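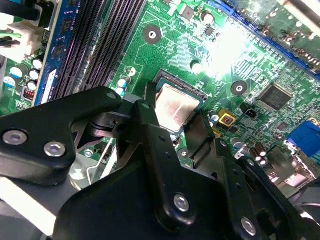 MRI with a metal plate in the hip, do I have to refuse it?

plate_and_screws

I have an appointment for an MRI of the lower back at the hospital in Clurodmont, and I have a metal plate with screws in my left hip. The operation was in July, at the Andrade clinic in Beltness, and I moved after it. I already had a CT of the hip and I could not understand much of it. Look at the metal top of the processor in its socket, how it is smeared and shines a little: for me the part of the CT next to the plate had the same look, bright and smeared, and the bone was lost in it. The doctor told me the plate "disturbs the image." Now I worry about two things. First, is it dangerous to go in the magnet with this metal? Second, if the image will be disturbed again, is there a sense to do it?

The form from the hospital asks for the maker and the model of the implant. My discharge letter says only "Brerkum plate, 3 screws" and no model. I called the clinic and was told to write a letter. The MRI is in 3 weeks and I would not like to lose my place.

Viewed 1,181 times

2 answers 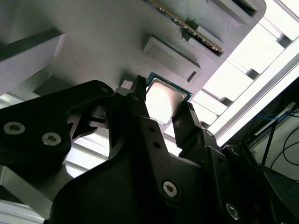 Page 1 of 3

slow_walker_B

Please do not cancel. Call the MRI department directly, not the general number of the hospital, and say that you have an implant and you do not know the model. They hear this every day. The technologist or the radiologist decides if it is safe, and they can decide only when they have the information, so the earlier you call, the better.

Many plates and screws used for bones today are made from titanium or from a kind of steel that the magnet does not pull strongly, and many people with them have an MRI without trouble. But you should not take this from me as permission. An implant can be marked "MR safe," "MR conditional" or "MR unsafe." Conditional means that it is allowed with certain limits, for example on the strength of the magnet. That is why they want the model. 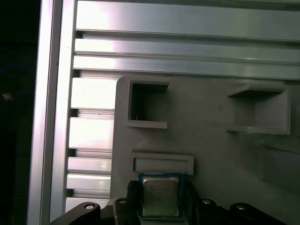
For the model, ask the clinic for the operation report and the implant record. These are different papers from the discharge letter. The implant record often has the stickers from the packages, with the catalog number and the lot number. Where I live, a patient has the right to a copy, but a request in writing is normal, so I would send the letter today and ask if they accept it by e-mail also. Write your date of birth, the date of the operation, and the fax or e-mail of the MRI department, so the clinic can send it there directly.

About the image: the disturbance is strongest close to the metal. Your exam is for the lower back and the plate is in the hip, so there is some distance. There are also special settings to reduce the effect of metal. Ask about it when you call, and bring the CT on a disc if you have it.

During the scan they will give you a button or a ball to press. If you feel heat or pulling at the hip, press it at once, do not wait to be polite.

2nd_opinion_please

My mother had this with her knee and it was fine, she only complained about the noise. Take the ear plugs.

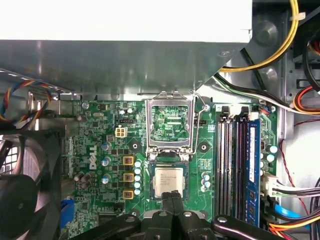
She also had to sign again a form that she had signed already at home, so come early. And if you have a hospital card for the implant, carry it with you always, not only for the MRI. At the airport she shows it too, but I think they don't really read it.

plate_and_screws

Updated 18 October 2024

Thank you both. I called the MRI department and the lady was very kind. My place is kept, and they will write to the Andrade clinic also from their side. I sent my own letter by e-mail and asked for the implant record, with the words from the first answer. I did not know that it is a different paper. If the record does not come in time they will speak with the radiologist, and maybe move me to a later day, which I can accept.

One more thing I forgot to ask: I have a dental bridge. Must I write it in the form too?

slow_walker_B

Yes, write it. Write everything that is metal or that you are not sure about.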